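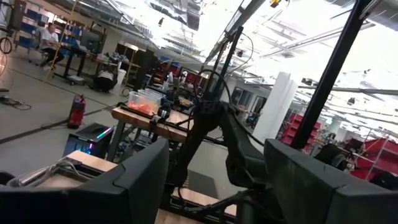 Tindedano teleop group, minutes, 2020-10-16

Present: Mi-kyung Geum (chair), Severin Leitner (notes), Blackburn crew by phone

1. Block sorting by remote control
Severin reported 400 good demos saved, and the newest operators are already so much smoother on the grab! Mi-kyung loved the wrist view and wants it kept in every run.
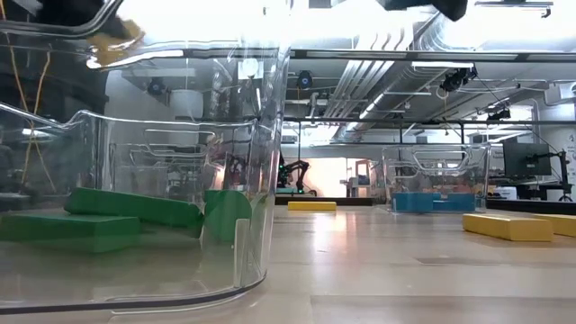

Agreed that each colour keeps its own bin, and that operators slow down over the rim before letting go. Runs stay under 30 seconds.

2. Hand guiding
Blackburn would like to try moving the arm by hand for the long blocks. Everyone keen. Severin to set up 28 trial runs.

3. Next meeting
November, date to come from Mi-kyung.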